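To: hall-users list
From: Kastriot Georgiev, Premises and Equipment, Okemora Community Rooms
Subject: Re: Small games equipment: care, storage and loan from August

Dear colleagues and hirers,

I write in reply to the message from the Vavuldale Social Club, which was sent to this list on Saturday and which I reproduce here for those who joined after it was circulated.

> Dear all,
>
> Our members have asked us to raise the matter of the table-top games kept at Okemora. We make regular use of the miniature billiard tables and would like to go on doing so, but it is no longer clear to us which group is expected to look after them between sessions. On our last two visits the cloth on one table had chalk ground into it, and the balls had been put away in the box belonging to a different set.
>
> We should be grateful for an answer on the following points. Are groups permitted to use chalk at all? May the small tables be placed on the polished wooden tables, or must they be used on the trestles? Is it acceptable to take a set to another building, in our case the annexe at Tosisberg, for an afternoon? And who is to be told when something is damaged?
>
> We would add that the games are much appreciated, particularly by those who can no longer manage a full-size table.
>
> With kind regards,
> Vavuldale Social Club

I am grateful to the Club for setting out its questions so plainly. The same points have been put to this office by other hirers in recent months, and the answers given have not always agreed with one another. The following arrangements apply to all groups from the beginning of August and replace the notice formerly fixed inside the games cupboard door.

Chalk. Chalk is not to be used on the miniature tables. The tips of the short cues supplied with them do not need it, and the dust is very difficult to remove from so small an area of felt. Groups which own their own cues may bring them, provided that the tips are clean and that no metal part is exposed at the end.

Cleaning the felt. The playing surface should be brushed after each session with the soft brush kept on the upper shelf, working in one direction along the length of the table and then lightly into the corners. Crumbs and fluff collect in the pockets and should be shaken out over a bin. Water, furniture spray and household cloths must not be used on the felt. If a drink is spilt, please blot it with a dry paper towel, leave the table out on its side and inform this office the same day.

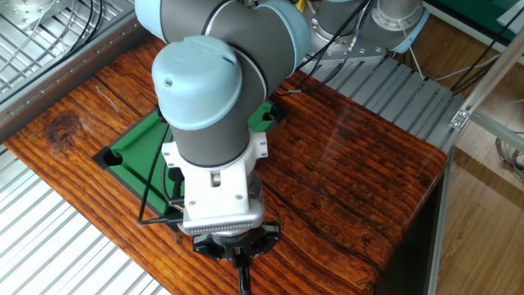

Use on the polished tables. The small billiard tables may be placed on the wooden tables, and many hirers find the height more comfortable than that of the trestles. We ask only that they be lifted into position and lifted away again. Most of the scratches that were treated last winter ran in straight lines from the edge towards the middle, and the firm which carried out the work, Georgiou, was in little doubt that they had been made by games and boxes being pushed across the surface. The knots and small cracks in the wood are natural and need not be reported. Fresh scratches, white rings and sticky patches should be.

A small table may be set at whatever angle suits the players, but it should stand well in from the edge so that an elbow or sleeve does not bring it down. Where the surface beneath seems uneven, a folded sheet of paper under one corner will usually correct the roll of the balls. Please do not use coins or beer mats for this purpose, as both have left marks.

Food and drink. Cups and plates are to be kept on a separate table while a game is in progress. This has long been the custom of the afternoon groups and is now extended to evening hirers.

Putting away. Each set has its own box, with the number of the set written on the lid and on the underside of the matching table. The balls and the triangle go into the box, the cues are laid flat beside it, and the table is stored with its felt facing upwards and nothing placed on top. Cues should not be stood in the corner of the cupboard, where several have warped. If a ball is missing at the end of the evening, please look in the pockets and under the radiators before closing the room. A note left in the box is sufficient if it cannot be found.

Set 7 is at present without its triangle. It may still be booked, and players are asked to arrange the balls by hand until a replacement arrives.

Loans to other buildings. Sets may be taken to the annexe at Tosisberg, or to other premises used by a hiring group, on payment of a returnable deposit of £40. The loan is for one session and the set should be back in its place by noon on the following working day. Please carry the table level, with the box and cues packed separately. A loan form may be obtained from the office on extension 441. Groups which already hold a set on informal loan are asked to return it or complete a form before the end of the month.

Damage. All damage should be reported to this office and to no other, by telephone or by a reply addressed to me alone. It need not be copied to the list. Ordinary wear to the felt and cushions is expected, and hirers will not be charged for it. A charge may be made where a table has been wetted, dropped or written upon, and in such cases the group concerned will be consulted before any repair is ordered. Hirers should not attempt to glue down lifting cloth themselves. A table sent to us last spring had been repaired with carpet adhesive and the whole playing surface had to be renewed. The order for that work, reference 1742, remains on file should any group wish to see what was involved.

I should like to thank the Vavuldale Social Club for its kind remarks concerning the games, which have been passed to those who purchased them. The request made separately by the Club for a second scoring board is under consideration and a reply will be sent to its secretary directly.

Questions on any of the above may be sent to the list where the answer is likely to be of use to other groups. Matters relating to a particular booking should be addressed to the office.

Yours faithfully,

Kastriot Georgiev
Premises and Equipment
Okemora Community Rooms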